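The Jultholm Letter
February
By the editor
Last updated 4:15 p.m.
12 shares | 9 comments

How I finally learned to like baking with rye

I've been promising you a rye item since the fall, and several of you have written in to remind me (kindly, mostly). So, rye! I have now baked my way through most of a big sack of it, and my kitchen floor has a faint gray dusting that I think is permanent.

My trouble with rye goes back years. I learned to bake on white flour, where you knead until the dough feels like an earlobe and everything behaves. Then I bought a bag of dark rye at the mill shop in Akville, treated it exactly the same way, and ended up with something you could have used to hold a barn door open. I tried again the next weekend and got the same thing, only wider. After that the bag went to the back of the cupboard and stayed there until the moths found it.

What changed my mind was a loaf from Firnby, the little bakery by the ferry landing. They sell it by the half, wrapped in paper, and it's dense and a bit sour and it tastes better on the fourth day than on the first. I ate mine with butter and too much salt, standing up at the counter, and thought, okay, I want to be able to make this.

First thing I had to get over was kneading. Rye doesn't want it. You stir it with a big spoon until there are no dry patches and then you leave it alone, and it will look like wet cement, and that's fine. I kept adding flour because I couldn't believe bread dough was supposed to look like that. Please don't add flour! Wet your hands, scoop it into the pan, smooth the top with the back of a wet spoon and walk away.
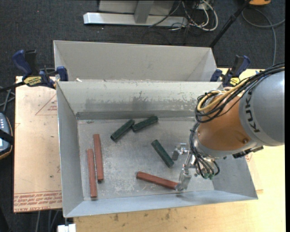 The second thing was the starter. Mine was a white flour one that I'd kept going for ages - fed when I remembered, ignored when I didn't - and I switched it over by giving it nothing but rye for a week. It perked up so much by the third feeding that it pushed the lid off the jar in the night. It smells different now, more like apples and less like paint, and I like it a whole lot better.

Here's the mix I've settled on for one small loaf. The night before, stir 200 grams of dark rye flour with the same weight of warm water and a good spoonful of starter, and cover the bowl with a plate. In the morning it should be puffy, with cracks across the top. Add 257 grams more rye (I know, I know, but that's what was left in the bag the first time it worked and I'm not going to mess with it), 2 teaspoons of salt, a spoonful of molasses, and enough warm water to make it stirrable. Into a greased pan, cover it, and wait until you see little pinholes opening up on the surface. In my chilly kitchen that can take most of the morning.

Bake it at 400 degrees until it sounds hollow when you knock on the bottom. If the top gets dark too early, lay a piece of foil over it. Then the hard part: don't cut it. Wrap it in a dish towel and leave it until tomorrow. I cut into my first good one while it was warm and gummed up the bread knife so badly I had to soak it.

Seeds are up to you. I've done caraway, which half my household picks out, and sunflower, which everybody likes. Fennel was a mistake. I also tried a version with cold coffee in place of some of the water, and it gave the loaf a really nice deep color without tasting of coffee much at all.

As for what to put on it, I've been on a pickled things kick. Triệu, the grocery next to the post office, has started carrying pickled mustard greens in the cold case, and if you chop them up and pile them on buttered rye with a boiled egg you have a very good lunch. I've had it four times this week. Smoked fish is the classic, of course, and a sharp cheese with a smear of plum jam isn't bad either.

If you bake one, write and tell me how it went, especially if it went wrong, and please say what flour you used. I'd also love to hear from anyone who gets a decent rise on 100 percent rye, because mine comes out maybe as tall as a brick laid flat and I've sort of made my peace with that. Next month it's soup, and I'm looking for a good split pea that doesn't need a ham bone.

9 comments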